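March
By Tamihana

The table came with the apartment, which is how I ended up with flowers. I would never have picked flowers. But the lady at Clovero who handed over the keys said the last people had left it and did I want it hauled off, and I was tired and had eaten nothing but crackers since the bus, so I said leave it, leave it, it's fine.

So it was fine! Little rust-red flowers on white, with vines going every which way. I ate at it and paid bills at it and cried at it exactly 2 times in the first month (once over onions). And then my sister mailed me the box from Ustby.

I'd forgotten there was a box. It had our mother's handwriting on the lid and it cost her 355 to ship, which she mentioned on the phone before she even said hello. Inside were the blocks. You have to understand that in our house the blocks were a town, and the town was called Funeck, and I was the mayor because I was older. My sister was everybody else. She was the baker and the bus driver and the woman who complained about the bus driver, and she did all the voices.

I put them out after supper, meaning only to look. Then it was past eleven and I was building the bank.

The trouble with Funeck is that it had rules, and I remembered them way better than I remember my own phone number. The bank is teal and it stands by the river. The yellow one is the post office and goes smack up against the bank – they share a wall, there was a feud over it. The plain ones are the school. The dark red cube is where the mayor lives, off by itself, because the mayor was a snob at nine years old and wanted a view. 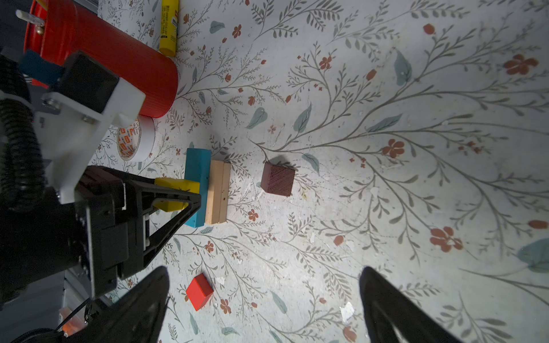 I called my sister, even though it was late where she is. I said, where did the bakery go, was it next to the school or behind it? And there was this long quiet, and I figured she'd hung up, or she was about to bring up the shipping again.

"Behind," she said. "You made me move it. You said the smell bothered you."

I said that didn't sound like me. She said it sounded exactly like me, and then she did the baker – the actual voice, all through the nose, the way she used to – asking if the mayor would kindly reconsider, it had been some 126 years and business was terrible.

I held the phone against my shoulder and looked at all that space around the red cube. There was plenty of room for a bakery.

"Tell him he can move in next door," I said.

"Next door to you?"

"Tell him before I change my mind."

She said she'd have to check with the bus driver first.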